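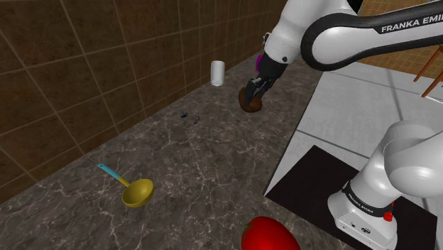 *Simulated Franka, brown lump in the gripper, tomato looking on.*

## How many pick-up demos before I start training?

**Tumelo Pretorius**

I'm driving a simulated arm by hand in Drovumis and saving each go as a training example. The task is to pick the brown lump (potato, small loaf, opinions differ) off a marble worktop. I have 83 saved goes. The policy I trained on them hovers over the lump with great confidence and closes the fingers on thin air, usually a bit to the left.

The ladle, the tomato and the scissors are only clutter. Do I need a lot more examples, or am I recording the wrong ones? My patience is good for 8 more in an evening, and my wrist for fewer.

**Lwazi Tshabalala**

83 is plenty to learn something from, so I'd look at what's in them first. Plot where the lump starts in every episode. When I did this with my own set, nearly all the starts sat in a patch the size of a saucer, and the arm had learned the saucer.

Things I would change, in this order:

- Move the lump between episodes, and turn it as well. A long thing lying at a new angle needs a different wrist.
- Record some goes that start with the gripper slightly off and then correct. Tidy demos teach the arm nothing about being wrong, and it will be wrong.
- Cut the dead time at the start. If you sit for 4 seconds working out which key is down, the arm learns to sit there too.
- Check that your saved actions line up with the camera images. Mine were 2 steps late for most of February, and it looked exactly like your 'bit to the left'.

I'd do the last one before recording anything – it's free, and deeply annoying when it's the answer.

**orik**

just get more data. worked for me

**Tumelo Pretorius**

Plotted it. Saucer. I've started a fresh batch with the lump wandering about the worktop like a lost sheep.

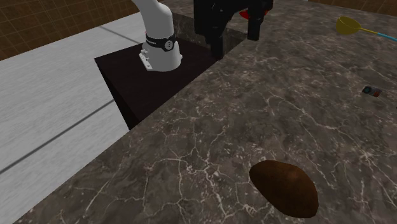
Should I keep the episodes where the grasp fails?

**Lwazi Tshabalala**

Keep them, but in a separate folder marked as failures. Plain imitation training will copy whatever you feed it, so leave the failed ones out of that. If you missed once, backed off and then got it, that episode counts as a success and can go in with the rest.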